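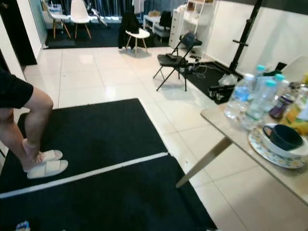

4. Glare and the reading of small print in home kitchens

4.1 Participants and homes

The survey covered 60 households in the Camacho district. One adult in each home took part, and each was asked to name the kitchen tasks that depend on reading: use-by dates, dosage lines on medicine bottles kept near the sink, oven dials, and the backs of packets. Homes were visited after dark so that daylight would not affect the readings. Visits by Estrella Serrano and Wondimu Worku began at 7 p.m. and lasted nearly 60 minutes. Residents were asked to leave the lights as they would normally have them for cooking, and to wear their usual glasses if they had any.

Homes with a kitchen remodel in progress were left out. So were homes where the main light had been replaced since January, as residents may still have been getting used to the new one.

4.2 Light measurements

Light levels were taken with a Waltier handheld meter at the main counter, at the stove, and inside the cabinet used most often. Three readings were taken at each point and the middle value was kept. The target for the counter was 200 lux. The meter was checked against a reference lamp before each evening's visits – a step we added after the pilot, when two meters gave different values in the same room.

Glare was not measured with the meter. Residents rated it on the Indon scale, which runs from "not noticed" to "cannot look at it." They gave one rating while standing at the counter and a second while bending to a low shelf. Both ratings were recorded before the reading test began so that a poor result on the test would not color the answer.

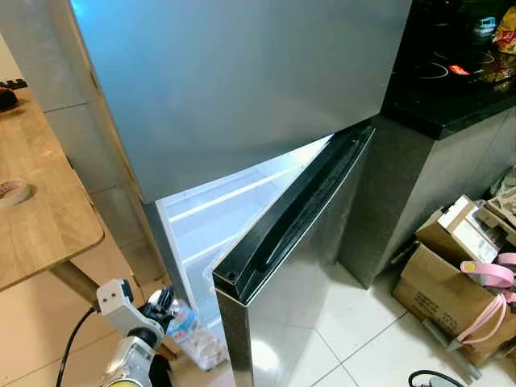
4.3 Reading test

The Irkano card set was used for the reading test. Each card carries a short date or dosage line in one of four type sizes, printed in black on plain white or on glossy foil. Residents read 13 cards at the counter and then the same 13 in a new order at the cabinet. Errors and time to read were noted by the second visitor, who stood out of the resident's line of sight. No feedback was given until both sets were complete. 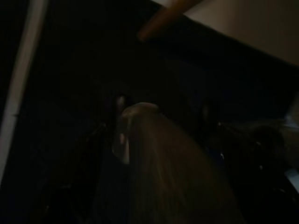

Foil cards gave more trouble than plain ones at every type size, and the gap was widest in kitchens with a single ceiling fixture. Residents often tilted a foil card several times before reading it. Plain cards were usually read at the first angle tried, although a hand or shoulder blocking the light slowed some readers. One light direction can leave strong shading even on a matte object: the smooth gripper finger in Figure 3 catches a little light on its upper left side near the tip, while its right side is in deep shadow. For this reason we coded shadow and glare separately in the error notes. Yolotzin Olvera and Wenceslao Solís did the coding independently, and Yareli Cervantes settled the cases on which they differed. Most of these involved the smallest type size, where a misread digit could be put down to either cause. Cards dropped or read out of order were removed from the timing data but kept in the error counts.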